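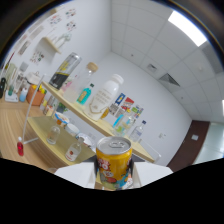 Talks > Halliday Library > Speaker notes: Why Cans Won

Opening
Hi everyone! Start with the pull tab. Ask who remembers the kind you tore right off (wait for hands, let people tell a story).

Color
A can gets you all the way around, so artists go wild! Read the Nevau soda letter from March, the bit about cartoons.

My collection
3,294 cans, two from the old Gorker bottling plant. Pass those around, and please get them back!

Questions
Leave time for the "do you drink them first?" one. Yes, mostly.

Contact the Hateck Can Club | Back to top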